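Plelgate Laboratories Reports First Results From Trial of Automated Bench Cleanup

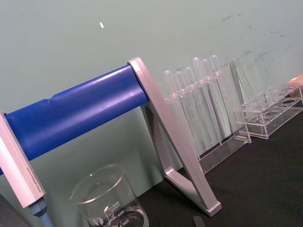

PLELGATE, December — Plelgate Laboratories today released results from the first phase of its bench cleanup trial, which asks whether a general-purpose robot arm can take over the end-of-shift chores now done by laboratory technicians. Those chores are clearing glassware, returning test tubes to their racks and leaving each bench ready for the next shift. The trial was run with Mikell, the automation supplier, on benches laid out as staff use them. Clear objects were the main difficulty. A transparent acrylic rack holding six clear plastic tubes, with an apparently empty rack of the same material beside it and a glass beaker close by, gives a vision system very few firm edges to work from, and arrangements of that kind accounted for most of the missed grasps.

Over the trial period the system attempted 2000 individual pick-and-place tasks. Opaque items were handled reliably. Clear tubes and glassware were handled less reliably, and the arm asked for human help 175 times, most often when two transparent items overlapped in its view.

"We set out to learn whether a machine could be left alone with an ordinary bench at the end of the day," said Lihua Guo, director of laboratory operations at Plelgate. "For part of the work, the answer is yes. For the part our technicians would most like to hand over, it is still no, and we would prefer to say so plainly."

A full bench reset took the system 21 minutes. An experienced technician completes the same work in less time, although the company notes that the arm can run after hours, when speed matters less. Plelgate has not changed staffing levels and does not plan to do so on the basis of these findings.

Shaohua Xie, who leads the engineering team at Mikell, said the next phase will concentrate on touch. "A camera gives us a good guess about where a clear tube is," Xie said. "Feeling for the rim before closing the grip should settle many of the cases that now go to a person."

Phase 2 will be held at the company's Givudham site and will add wiping of work surfaces and sorting of used tubes by size. Washing of glassware remains outside the scope of the program. The Luo Fund for Laboratory Practice will support the second phase and will receive a written report when it closes.

About Plelgate Laboratories

Plelgate Laboratories provides routine testing services to food and water suppliers and operates sites in Plelgate and Givudham. Media inquiries may be directed to the company's communications office.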